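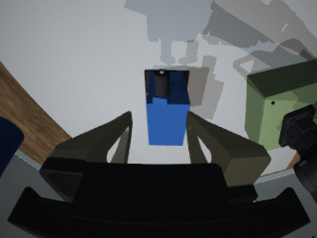

OK so 504 of the 600 sim demos are in as of this morning, and I am way too happy about it. Thread on how we're collecting them, what went wrong, and what I'd do the same way again.

Quick background if you don't follow me for this stuff. We're teaching a policy to pick up small parts by copying people. A person steers the gripper in simulation, we record everything the simulated wrist camera sees plus every command they send, and the network tries to learn "when it looks like this, do that." No rewards, no clever math on top (yet).

The simulator is Konska. The teleop and recording tool is called Serutine, and Piret Petrauskas wrote nearly all of it. It started as a weekend script to replay joystick logs and it has grown into the thing I have open all day.

The task for this batch is the blue block. Get the fingers on either side of it, close, lift, hold. That's the whole task! I love how small it is. You can show it to somebody in one sentence and then watch them discover how many ways there are to do it.

And there are so many ways. Sumathi comes in low and level and slides forward until the block is between the fingers. Teodoro hovers, thinks, drops the last bit in one go. Shivam wiggles. I mean he really wiggles, you can pick his demos out of the action plots without looking at the names.

I used to think we should train everybody to do it the same way. My first batch back in January was all me, all one style, 302 demos, super clean. The policy trained on those looked gorgeous right up until the gripper started a little too far left, and then it just drove confidently past the block and closed on air.

Of course it did. I never started too far left. I never made a mistake and fixed it, so there was nothing in the data about fixing a mistake. I had thrown those demos out because they looked ugly!!

So rule one for this batch: if you miss and recover, KEEP IT. If you miss and give up, mark it as failed and we keep that too, in a separate folder. The only thing that gets deleted is a recording where the controller dropped out.

Rule two: Serutine picks the start, you don't. It moves the gripper to a random spot and angle, and you go from there even if it's annoying. Especially if it's annoying. Piret added a button to skip a bad start and we took it out again after two days, we were all pressing it.

Shadows! I have strong feelings about shadows now. We render them on purpose, big chunky gray ones falling across the pale work surface, and we move the light between demos. In the January set the light was fixed, and the policy seemed to care a lot about where one dark patch was. When I moved the light, success fell off a cliff.

Same idea with clutter. There's other stuff near the block, a green boxy thing off to the side, some wood on the other side, and Sigita Vītola shuffles the layout between sessions. She has a gift for putting things exactly where I'd like to swing the gripper.

One thing I didn't expect is how much the camera view matters to the PEOPLE. We gave everyone only what the policy gets, the view from just above and behind the fingers. No second camera, no free orbit. Everybody hated it for the first half hour.

But it's only fair! If the person is lining up the grasp using a side view the network never sees, then the recording is full of decisions the network has no way to explain. Shivam was the most against it and now he says he prefers it, because he watches the gap between the fingertips and ignores the rest.

Depth is still hard from there. The classic error is closing early, when the block looks like it's between the fingers and is in fact a bit past them. Tons of that in the failed folder. I'm glad to have it, I want to try training a little "are we there yet" classifier from those frames.

Practical stuff, for anyone setting up their own:

Keep sessions short. We stop at 20 minutes. Past that the demos get slower and sloppier and you can see it in the logs.

Save the raw commands, before smoothing. We smoothed first in January and I regret it every week.

Write down who drove. I didn't, and had to guess later.

Replay a few from each session the same day. Last week a replay showed the gripper lagging behind the commands, and Piret had it fixed before lunch.

Somebody asked if we can fake the rest by shifting and mirroring the ones we have. Some, yes, and we will. But every time I sit down and watch a new person drive, I see a move I wouldn't have come up with. Sumathi nudged the block straight with the outside of one finger before grasping it. Never crossed my mind. Now it's in there.

Next up: finish the last stretch, train overnight, and run it on starts that none of us ever drove from. After that Ovier gets a copy of the set, they have a different policy setup and I'm dying to see the two compared on the same data.

Teodoro is claiming the final demo for himself and he's already practicing his drop. Will post rollouts when I have them, including the bad ones.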